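Right, a thread on washing wool jumpers at home, as I've just got through the whole winter pile and I'm in a very good mood about it! 1/

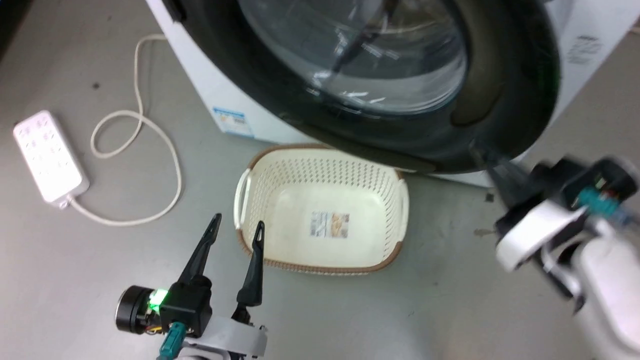

Door open, basket empty.

2/ First thing: most jumpers need far less washing than we give them. I hang mine by an open window overnight and wear them again. My big grey Stornon one had two washes between November and spring and it smells lovely.

3/ When it does need doing, use the wool cycle if you've got one, cold, with a proper wool liquid. Half the dose on the bottle is plenty. Inside out, and only a couple at a time (they like room).

4/ Please skip the softener! It coats the fibres and they go limp. I did this for years and wondered why my cuffs looked so sad.

5/ Drying is the fun bit. Roll it up in a big towel and press down with your knees, then unroll and lay it flat. Pat it back to size while it's damp. Sleeves too, they creep.

6/ Bobbles: a wool comb, gently, on a table. I got mine for over 50% off at Tuven and I would happily have paid full price. Strangely soothing with the radio on.

7/ Tomorrow: moths, cedar, and why I now keep everything in old pillowcases. Send me your jumpers, I want to see them all!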